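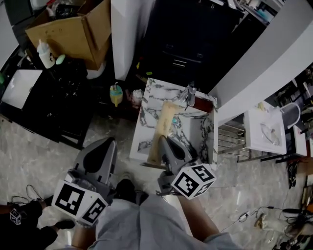

Two hand-held grippers at the marble counter, with the wooden board.

Hand-held gripper trial: questions we keep getting

What are you comparing?
Two hand-held grippers, the Bevan and the Pukaslow. You hold one in each hand and go about your chores like a very cautious lobster. Later we swap hands, so that neither gets the benefit of the clever one.

What are the white cubes for?
Tracking. Each cube carries black marker patterns, and the software works out from them where the gripper is and which way it is pointing. Keep your sleeves off them. Simone Guerra wore a large cardigan in May and we lost an afternoon.

Why a bathroom counter?
Because people own them. Everything works on a clean bench. Marble with veins in it, a tap at the back and a board lying at a slant are closer to what an arm will meet in someone's house.

How many runs does each gripper get?
The plan is 200 per gripper. Octavio Paredes asked for 300 and was invited to come and do the other hundred himself. We have not heard back.

Do I need training?
You get 55 minutes with Silvana Batista, most of it spent learning to close the fingers slowly. People who cook a lot tend to be good at this. People who play video games tell us they will be.

Which one is better?
So far the Bevan is kinder to the wrist and the Pukaslow holds thin things more firmly. Adelmo Piras has a favourite and has been asked to keep it to himself until the scores are in.

Can I wear shorts?
Yes. Shoes are required, shorts are between you and the weather.

What happens if I drop something?
Say "drop" out loud, leave it there and finish the run. Drops are scored. Swearing is recorded but not scored – Lucimara Pimentel checks the audio, so do bear her in mind.

Will the results be published?
On the Plirness site, once both sets of runs are finished.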